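Kidthorpe K7 Floor Covering, Sheet Goods

The K7 is a heterogeneous vinyl sheet for light commercial rooms, utility areas and equipment enclosures. It is supplied in rolls and cut to length at the Fumdale warehouse. Plain, stone and floral patterns are stocked. Item number for the floral series is 3371; the color suffix is added at the time of quotation.

Construction is a clear wear layer over a printed layer, with a foam-free backing. The sheet lies flat after conditioning and does not need a primer on sealed concrete or smooth underlayment. Unsealed concrete must be sealed first.
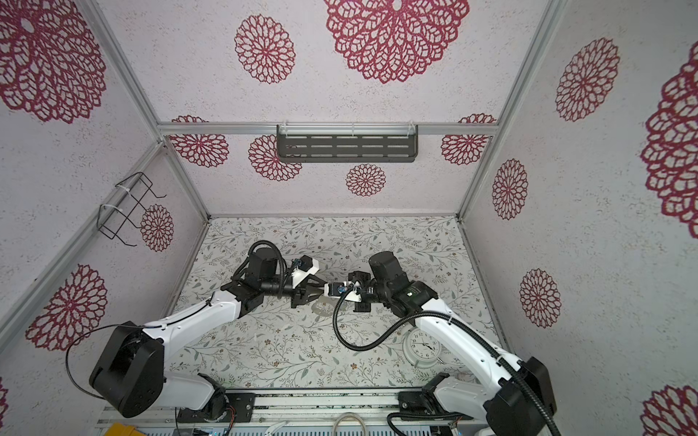 FUMDALE, July. Stock of the floral series has been replenished, and orders held over from spring are being cut in the sequence received. Lead time for cut lengths is 7 working days. Full rolls ship in 2.

Conditioning. Unroll the sheet face up in the room where it will be installed and leave it overnight at normal room temperature. Do not fold. Sheets stored on end for more than 14 days should be laid flat under a board before cutting.

Cutting. Use a hooked blade for rough cuts and a straight blade for the final trim. Leave a gap at all fixed edges and cover it with base molding. Where a post or bolted rail passes through the sheet, cut the opening oversize and finish with flexible sealant.

Pattern matching. Floral sheets carry a drop repeat. Mark the repeat on the back before cutting adjoining lengths, and do not reverse alternate sheets. Lengths from different production lots may differ slightly in shade, so order the whole room at one time.

Adhesive. Endness 14 pressure-sensitive adhesive is recommended for permanent work. Loose laying is acceptable in small areas if the perimeter is held down with double-sided tape.

Cleaning. Damp mop with neutral cleaner. Avoid solvents, abrasive pads and rubber-backed mats, which can stain the wear layer.

Samples are cut on Friday. For technical questions contact Siriporn Rojanasak; for quotations, Diễm Kim.

Share (2) | Comments (0)

We use cookies to remember your quote list. Accept | Settings

© Chu Floor Supply, Fumdale | Contact | Back to top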